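**Storing a black fabric bag without it picking up blanket fluff**

Posted by skurndale_flat3 in Home & Laundry

I keep a black fabric bag on the spare bed and it collects fluff from the blanket underneath. A lint roller clears it, but the fibres are back within a day or two. The bag came from Hinrichs and the label says sponge clean only. Is there a treatment for the fabric, or do I have to store it elsewhere? The room has no wardrobe.

**Till Rathjen**

Treat the blanket first. A fuzzy blanket sheds most when it is new or has been dried hot. Wash it alone at 30, no softener, then tumble on low for 15 minutes and empty the filter. Repeat until the filter stays nearly clean. Mine took 3 washes.

For the bag, use a slightly damp rubber glove and wipe in one direction only. Sticky rollers leave a trace of adhesive on some fabrics, and that holds the next lot of fibres. Do the seams with a dry toothbrush.

I would not use a spray. Most anti-static products are meant for clothing, and the label rules out rinsing it off afterwards.

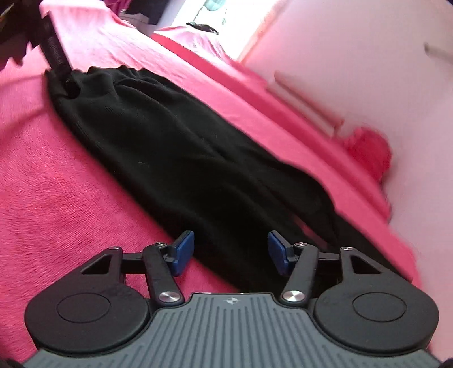 *Black fabric bag on the pink blanket.*

**ravetow_linens**

Put a cotton pillowcase over it. Done.

**m_oddy**

Agree with the pillowcase, but leave the end open if the bag has been out in the rain. A hook on the back of the door also works - check the weight limit first. The Rudetti one I bought is rated to 2000 g and bent under a full bag. Empty, it has been fine since January.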